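Recording Soft-Item Pairs with Two Hand-Held Grippers

Funudside Robotics Club, build notes
Jonas Zürcher, Mar 6, 2022

This page covers the soft-item station for the Flisomley student challenge. It assumes the grippers are assembled, the wrist cameras are mounted, and the Jonulell logger runs on your laptop. If the logger doesn't start, go back to the setup page.

The task is pairing. An operator places two matching soft items next to each other with the same orientation, using one gripper in each hand. The recordings are used to train the policy that runs on the club arms. We use gloves and plush footwear. Both deform, both have a left and a right or a front and a back, and both are hard to see well at close range.

What you need

Two hand-held grippers with cameras
Charged laptop with the Jonulell logger, at least 30 GB free
One pair of thin gloves
One plush pair
Screwdriver for the pad screws
Masking tape
Session sheet and pencil

Check the grippers first

1. Open each gripper all the way. The two pads should stop at the same time. If one lags, the linkage on that side is binding. Loosen the pivot a quarter turn and try again.

2. Look at the rings in the linkage arms. They must sit flush. A ring that has walked out will rub on the pad block and show up in the data as a step in the opening width.

3. Check the pad faces. Frayed felt is acceptable as long as it is still attached at the corners. Replace it when the plastic shows through on the gripping side. Do not replace one pad only.

4. Pull gently on the cable where it leaves the back. It should have enough slack to let the wrist turn both ways. A tight cable makes people hold their elbow out, and their motions come out stiff.

5. Close each gripper fully and zero the width in the logger. Repeat this after any pad change.

Set up the work surface

Black gloves need a pale surface. On the dark bench by the door in the Egger room the camera raises exposure until the rest of the image washes out. Use the light table. Remove everything that is not part of the task, including the session sheet, which has ended up in more episodes than it should have.

Lay out one pair before you start the logger and look at the live view from both grippers. You want the items between or beyond the open pads with both cuffs visible. The other operator's hand or gripper will enter the view at times. That is normal and the episode is kept, provided the item being grasped is still visible at the moment of contact.
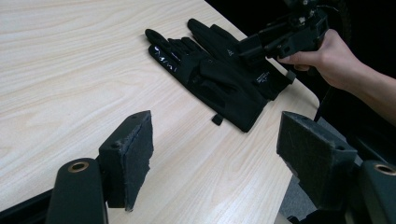 Record the glove episodes

1. Start the logger and enter the item code. Gloves are G, plush is P. The code can't be changed after the first episode of a session.

2. Drop the gloves from hand height. Do not arrange them. If one lands on top of the other, leave it. Overlapping starts are the useful ones, and the January set had too few of them.

3. Press record and wait one full second with both grippers still. The trimming script looks for this pause.

4. Take the upper glove by the cuff, never by a fingertip. The fingers stretch under load and spring back on release, so the glove ends up somewhere other than where you put it.

5. Lift, clear the lower glove, and set the upper one down beside it. Approach low. If you come in from above, the pads hide the item for most of the motion.

6. Straighten both gloves so that the fingers point the same way. Push with the closed pads. Pinching at this stage usually lifts the fabric into a ridge.

7. Back off until both gloves are in view again, wait one second, and stop the recording.

The close view in step 6 is the hardest part for the tracker. Two black gloves fill the image, there is little background left, and the edge between them is thin. Small light marks on the fabric are then the best reference points available. Keep them uncovered when you can choose which side to push from.

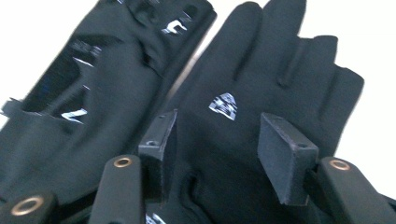 Close view of two gloves side by side. The small patterned marker on the right glove is easy to pick out; the left glove is softened by motion blur.

Some blur is expected while the gripper is moving. Blur during the final one-second pause is a fault. It means the hand was still moving, and the script will either cut in the wrong place or refuse the episode.

Record the plush episodes

The sequence is the same, with these changes.

Open wider. The pile adds thickness that compresses when gripped. Start from fully open every time, even when it feels slow.

Grip deeper. Closing on the tips of the fur gives a width reading that looks like a grasp, but the item stays behind when you lift. Press down until the pads meet resistance and then close.

Orient by the label. A plush piece seen from close up has almost no features, and the two ends can look alike. If there is a sewn label, use it to decide which way the piece faces. The lettering does not need to be legible. The tracker only uses the label's outline.

Slow down. Gray fur has low contrast, and at the speed that works for gloves it turns into streaks. Half speed is a good target for new operators. Say "one, two" for each movement if you have trouble keeping to it. 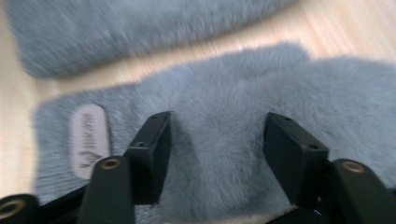
Plush pair at too high a speed. The label can be found, but its text can't be read and the pile is smeared.

Mark fast episodes with an F on the session sheet. Do not delete them at the station. We sort them afterward in one pass so that the same person applies the same limit to all of them.

Review and upload

1. Close the logger before opening the review tool. They share a lock file.

2. Play each episode at double speed in both views. Reject it if either starting or ending pause is missing, if the item leaves both views at once, or if a cable crosses the pads.

3. Run the sync check. The two camera clocks should agree to within one frame. A steady offset can be corrected. A drifting offset can't, and the session has to be recorded again.

4. Copy the session folder to the club drive and write the folder name on the sheet.

The set now holds 331 episodes, of which 54 have been rejected. Most of the rejected ones fail on the ending pause. Plush accounts for 179 of the total, so please record gloves first if you only have time for one item.

Common problems

Width reads above zero with the gripper closed: felt is folded between the pads. Flatten it and zero again.

Gripper opens unevenly after a drop: check the pad screws before touching the linkage. A loose block looks the same from the camera side.

Glove sticks to the pad on release: open in two stages, a small amount first, then fully. Shaking the gripper ruins the end of the episode.

Live view freezes on one side only: unplug the cable at the laptop end, wait for the logger to report it missing, and plug it back in. Discard the current episode.

Tape marks on the table have moved: they are only a guide for where the operators stand. Put down new tape and carry on.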